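Why Are There So Many Holes in Things?

Look around your home and start hunting for holes. Not the ones in your socks! I mean the holes somebody put there on purpose. A pasta strainer has them. So does a window screen, a tea bag, a soccer net and the little drain in your bathtub. Once you begin looking, you won't want to stop.

A material made of threads or wires with gaps between them is called mesh. The gaps are the clever part. Anything smaller than a gap can slip through, and anything bigger has to stay behind. Scientists call this filtering, and people have been doing it for a very long time. More than 2000 years ago, fishers were already knotting nets so the water ran out and the fish stayed in.

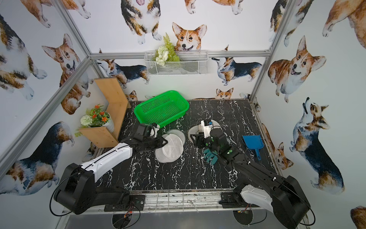
The size of the gap decides the job. A soccer net only has to stop a ball, so you can poke your whole hand through it. A window screen has to stop a mosquito but let in a breeze, and its gaps are tinier than a grain of rice. A coffee filter is made of paper, and its holes are so small you can't see them at all! Water squeezes through, and the coffee grounds are stuck on the other side.

Nature got there long before we did. A blue whale has stiff fringes called baleen hanging from its top jaw. It gulps a huge mouthful of sea, pushes the water back out through the fringes, and keeps the krill for dinner. Flamingos do almost the same thing with their beaks, upside down. Your own kidneys are filters too, cleaning your blood all day and all night. 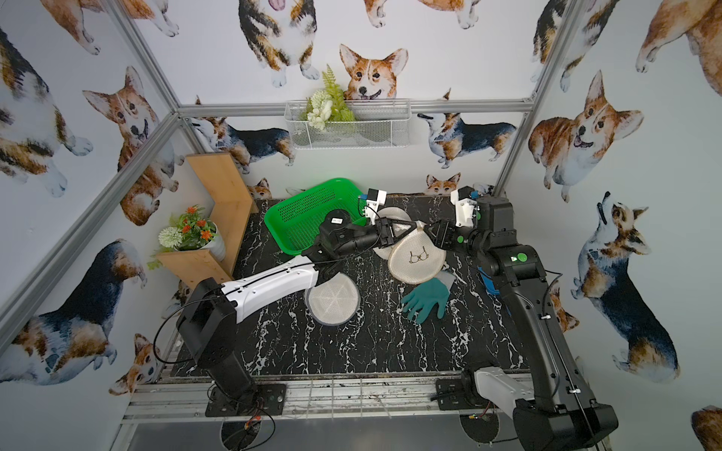

Water is wonderful at carrying things away, and mesh lets it come and go. Inside a washing machine, soapy water has to reach every bit of cloth to lift out the dirt. Straps and hooks can get tangled up in there, though. A round white bag of fine mesh, with a little bra outline printed on it to show what goes inside, keeps small clothes together while the suds swish in and out. It's a fishing net that catches laundry!

Now try it yourself. Mix a spoonful of rice, a spoonful of flour and a few dried beans in a bowl. Can you separate all three using only kitchen tools with holes in them? Try a colander first, then a fine sieve, with a big plate underneath. Draw what each one caught. Ask a grown-up before you raid the cupboards, and do it somewhere easy to sweep, because flour goes everywhere.

More to explore
Why do bubbles pop?
How a zipper zips
What makes soap slippery?
Knots you can tie in 80 seconds
Whales and their giant gulps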